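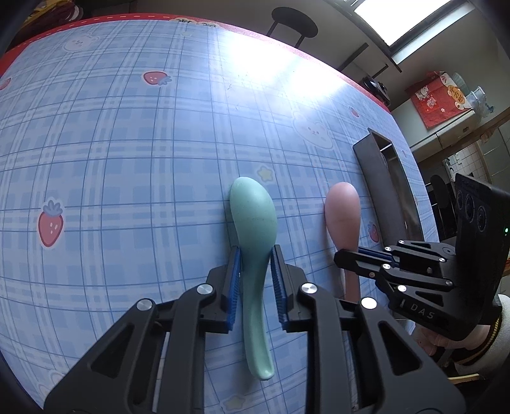
Green and pink spoons on the blue plaid cover, red border at the far side.

Table Covers and Serving Spoons: Frequently Asked Questions

Ormsby Table Hire supplies covers, spoons and serving pieces for halls, schools and private events in the Grurnuddale area. The answers on this page apply to all orders placed from April onward. Questions about chairs and folding tables are on a separate page.

Which covers are available?
Blue and white plaid with a red border, plain cream, and plain gray. The plaid cover is listed in the catalog as Billari. Cream and gray come in the same sizes as Billari but have no border.

How do I choose a size?
Measure the table top, then add the drop you want on each side. A drop of 6 inches is suitable for children's tables and for any table where people will be getting up often. Longer drops catch on knees and chair arms. If your measurement falls between two listed sizes, order the larger one.

My table is round. Will a rectangular cover work?
It will cover the top, but the corners hang lower than the sides. Fold each corner under and clip it. Clips are charged separately and must be added to the order.

Which way should the border face?
Run it parallel to the table edge. On a buffet table pushed against a wall, center the cover from front to back before setting anything down. Moving it later means clearing the table.

Can hot dishes go directly on a cover?
No. Use a trivet or a folded towel under any pan, pot or serving dish that has come from an oven or stove. Heat marks can't be removed, and the cover will be charged at the replacement rate shown on your order sheet.

How are spills handled?
Blot first with a dry cloth. Then wipe with a damp cloth and a small amount of dish soap, working from the outside of the spill toward the middle. Do not use bleach, scouring powder or the rough side of a sponge. Dry the area before stacking or folding.

The cover arrived with fold lines. Can I iron it?
Do not iron any cover. Lay it flat on the table the evening before and leave it. Most fold lines relax overnight. Deep ones can be reduced by rolling the cover loosely in the opposite direction for an hour.

What colors do the spoons come in?
The Ukanus range includes mint green and pink. Orders are filled with mixed colors unless you ask for one. Requests for a single color should be made when booking, and very large single-color orders may have to be split.

Should spoons be set face up or face down?
Either is acceptable. Face down keeps dust out of the bowl when a table is set well ahead of the meal. Face up is the usual choice when spoons are laid just before serving. Use the same direction for the whole room.

How far apart should they be?
If two spoons are set at one place, lay them parallel with a finger's width between the handles. Keep the handle ends level with each other and pointing toward the person seated.

Do spoons need to be washed before they are returned?
Rinse off food and let them drain. We wash everything again on return. Do not pack spoons with food on them inside a folded cover. This is the most common cause of staining charges.

How are spoons packed?
In lidded trays, handles all in one direction. Return them the same way. Trays packed with handles at both ends do not close fully.

What is the largest order you can fill?
We can supply up to 3000 spoons for one event. Cover stock is 135 across all sizes and colors, so large events should book covers first and spoons second.

What if something is missing or damaged on delivery?
Report it before the event begins, quoting form 302, which is in the top tray. Items reported afterward are counted as used.

Who do I contact about an existing order?
Tegan Waaka handles changes to existing orders. Have your order sheet in front of you. Changes to cover sizes can be made until the order has been packed. Changes to spoon quantities can be made until it has been loaded.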